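Filtham coffee counter reopens with separate grinder station

2021-06-22 - The self-service coffee counter on the second floor of the Filtham building is back in use after a change of equipment and layout. The work was done by Trudley, the firm that has held the service contract for the building's kitchens since the counter was first installed.

The main change is that grinding now has its own place on the table. Under the old arrangement, beans were ground inside a single all-in-one unit, and a fault in the grinding section took the whole machine out of service. According to the service log, the old unit made 1477 drinks in its last full quarter and was down for five working days in the same period. Most of that downtime was spent waiting for parts.

The new layout uses a white table against the carpeted side of the room. The grounds go into a ribbed cup under the chute, and each machine has its own steel tray with a slotted grate, which lifts out for rinsing.

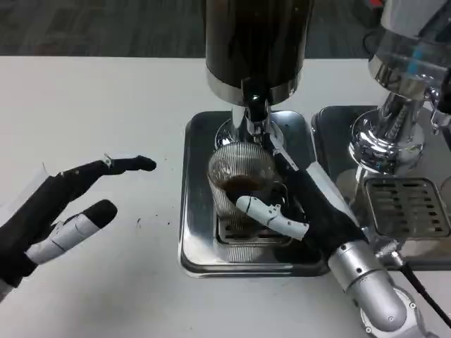
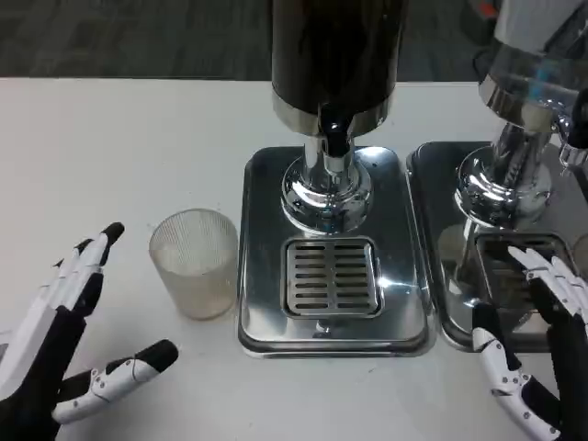
Beans are supplied by Jenen under the existing agreement. The medium roast stays as the standard fill. A darker roast from Troncoso was tried in June and will be offered on alternate weeks if the order volume holds. Trudley has set the grind one step coarser than the factory mark, after test shots at the original setting ran slowly and tasted bitter.

Users are asked to follow these points:

Grind only what is needed for the next drink. Ground coffee left in the cup overnight is thrown out at the morning check.

Return the cup to the grinder tray after use. It should be wiped with a dry cloth - water left in the ribs makes the grounds stick.

Brush stray grounds off the table with the small brush kept in the drawer. Do not rinse them into the sink, as the trap has been blocked 2 times this year.

Report a full drip tray to the front desk.

Does the coarser setting mean more coffee is needed per cup?

The dose stays the same. Trudley adjusted the grind to bring the flow back to normal speed, and the weight of coffee per drink was left where it was. Anyone who finds the result weak should report it to the front desk and leave the collar on the grinder alone, so that all users get the same setting.

The all-in-one unit has been removed and will be stripped for parts. Trudley expects the new counter to handle around 1226 drinks in its first quarter, a lower figure than before on account of summer leave. The grinder burrs will be inspected at the end of that quarter and the cleaning schedule reviewed at the same visit. The counter is open during normal building hours.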